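Ovside Blocks

Teleoperated two-arm demonstrations of block rows on a tabletop
Data card and README
Maintainer: Aidan Keane
Last edited 24 Jul 2021

Summary

Ovside Blocks is a set of 852 demonstrations recorded for imitation learning. In each one, an operator drives two small arms by hand to pick up alphabet blocks and set them in a row on a table. The set was made to train and compare policies that work from camera images and joint positions. It has no language labels beyond one task name per episode.

Contents

episodes/ holds one folder per demonstration. Each folder has:

joints.csv, the joint positions and gripper openings for both arms
fixed.mp4, video from the fixed camera
wrist_a.mp4 and wrist_b.mp4, video from the wrist cameras
meta.json, the task name, operator code, session code and outcome

splits/ holds the train and test lists as plain text files. The test list has 80 episodes. They come from sessions that do not appear in the train list, so please don't reshuffle the two.

tools/ holds the loader and a small viewer.

Tasks

There are 4 task names.

row_start: set the first two blocks side by side
row_extend: add a block to the end of a row that is already there
row_fix: push a block that has drifted back into line
row_clear: take a row apart and spread the blocks out

row_extend is the largest group and row_fix the smallest. An episode starts when the operator presses the pedal and ends when both grippers are open and away from the blocks. Idle time at either end was trimmed by script. Pauses in the middle were left in.

How it was collected

Operators used a matched pair of leader arms. The follower arms copied them through the Gusura control package, and all streams were written on one clock. Before each session the operator ran the zero routine and checked that both grippers closed fully. Sessions were capped at 40 minutes, then the operator changed.

Between episodes the loose blocks were moved by hand. Operators were told to vary the distance between blocks, to turn some of them at an angle to the table edge, and to leave some standing apart from the rest. Letters and colors were never part of the task. A block with a red square and a plain cream one count the same, and whichever face lands on top is fine.

Rows did not have to be perfect. An episode is marked "ok" if each block in the row touches the next and nothing has fallen off the table. A row with its last block a little to one side still passes.
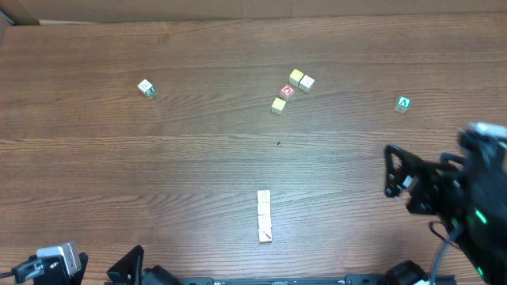
Episodes marked "fail" are kept in the set and make up a useful part of it, mostly dropped blocks and grasps that closed on a corner. Filter on the outcome field if you only want clean runs. A few from the January sessions are marked "unsure" where the reviewer could not tell from the fixed view whether two blocks were touching.

Known problems

The wrist_b video lags the joint log in the early sessions. The loader corrects for this by default. Pass raw=True to turn the correction off.

The arms often cover part of the row in the fixed view. Use the wrist views for anything that depends on the exact gap between blocks.

All sessions share one table and one backdrop. Models trained on this set alone did poorly when we moved the arms to the Ferlow bench, which has a white top. Mix in other data if you need to work on more than one surface.

Operator code 3 is left-handed and starts most episodes with the left arm. The other operators mostly start with the right. We did not balance this.

Using the loader

Run the install script in tools/, then point the loader at the top folder. It returns images, joint positions and actions at a common rate. Actions are absolute joint targets for both arms, left arm first. Gripper values run from 0 (closed) to 1 (open).

License and contact

Free for research and teaching. Ask before using it in a product. The original recordings are stored at the Mac Carthaigh lab, and wrong outcome labels should be sent to Aidan Keane with the episode folder name in the subject line. Fixes go into the next release and are listed in CHANGES.txt.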